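# About Losterwood

We're a small lunchroom and tea counter with a cold-drinks habit that got out of hand, in the best way! Losterwood opened with one kettle, one sandwich press and a secondhand refrigerator that hummed in B flat. These days we seat 50 people on a full day, and a good many of them come in for whatever is in the dispensers.

The place belongs to the two of us, Sunee Petchrat and Samer Chamoun. Sunee grew up in a family that sold iced tea by the bag from a cart, and she can tell from the color of a brew whether it wants another minute. Samer came to it from the other side. He spent years fitting out cafés for other people, building benches and running outlets to places where the owners later wished they had them, and he always wanted a room of his own to fuss over. We met over a leaking tap at somebody else's restaurant. He was fixing it and she was holding the bucket.

## What we pour

Water is free, always, and you help yourself. We feel strongly about this one. If you've walked up the hill in July you shouldn't have to catch somebody's eye to get a drink, and you shouldn't have to buy anything first either. Push the lever, fill your cup, go back for more as many times as you like.

Beside the water there's usually tea. The house brew is called Kamolrat, after Sunee's grandmother's shop, and it's a strong, dark red-brown black tea with a little star anise and nothing sweet in it. (Sugar syrup is at the counter. Sunee takes three pumps and won't hear a word about it.) In September we start on the roasted barley, which people either love right away or come around to by the second week, and in spring we do a hibiscus and lime that sells out before two o'clock more often than we'd like.

We make everything in small batches, starting at seven in the morning. The tea steeps in the big steel pot, gets strained twice, and cools before it goes anywhere near a tank. Whatever is left at closing goes home with whoever worked the shift, or onto the ferns.

## The booths

The booths are Samer's department, and he'll talk about them for as long as you let him. When we took the lease the room had one long row of loose tables that wobbled, with nowhere to put your back. He drew up the booths on the back of a Kotar Supply invoice, and the finished ones are closer to that drawing than you would believe. Pale tabletops, a bench on each side, paneled walls in a beige that took us 4 sample pots to agree on.

What we love most is that the drinks live on the table. We tried a drinks station by the door first, and it made a line, and the line blocked the coat hooks, and everybody stood around holding cups and apologizing to each other. Putting the dispensers out in the booths changed the whole feel of lunch. People pour for each other now! Strangers who end up sharing a table will ask if you want a top-up while they're at it, and we've seen at least one friendship start that way.

It does mean more washing. Every tank comes apart at night: lid off, tap out, a soft brush down the spigot, hot water through the lot and then upside down on the rack until morning. The drip trays lift off too, and they get a scrub with the little holes facing up so nothing hides in them. It's a peaceful job with the radio on. Samer claims to dislike it and is always the first one at the sink.

## Food

Short menu, changed on Mondays. There's a soup, a rice plate, two sandwiches and something baked. The flatbread comes from Plonetau, the bakery two streets over, and arrives warm if the bike is on time. We started out with a far longer list and trimmed it down once we admitted that everybody ordered the rice plate anyway. If you don't eat something, tell us when you order and we'll work it out with you. It's a small kitchen and the cook can hear you from the register.

## Groups, classes and the back room

You can book the booths for a birthday, a study group, a book club or a long meeting that would go better with soup. We can fill the dispensers with whatever you fancy if you give us two days' notice. Cucumber water is the one people ask for most, and plain cold tea comes a close second.

Sunee also teaches a tea brewing class one evening a month. It's very hands-on: you'll taste the same leaves steeped too short, too long and just right, and you'll take home a jar of your own blend. So far 136 people have been through it, including our mail carrier (twice!) and Samer's mother, who corrected the teacher on cardamom and was probably right.

## Finding us

We're at 265 Millrace Street, up the hill from the bus stop, with the green awning. Open Tuesday through Saturday, eight to four, and kitchen orders stop at three. Dogs are fine on the patio. Come in, pick a booth, pour yourself something, and one of us will be over to say hello.
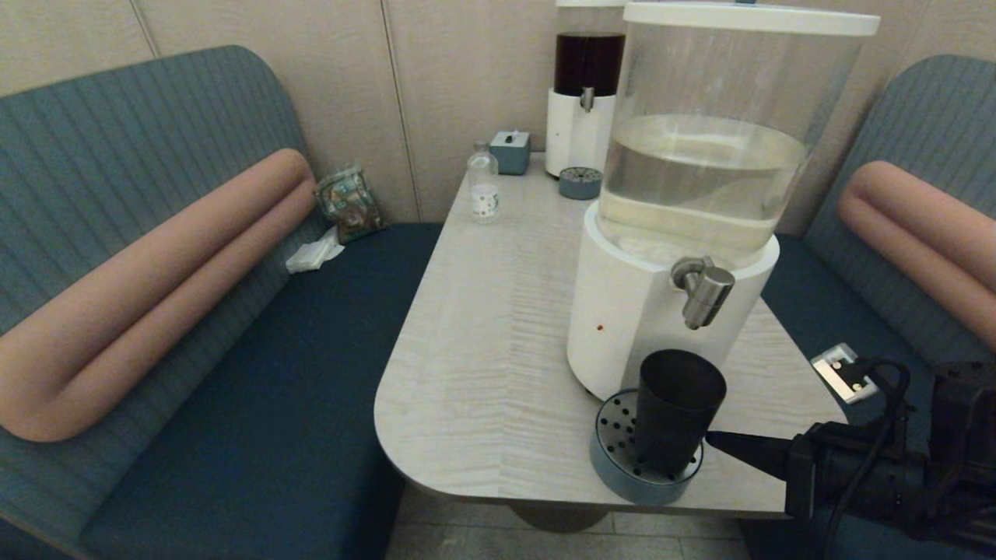
*Water up front, a darker drink behind it, and a black cup under the tap.*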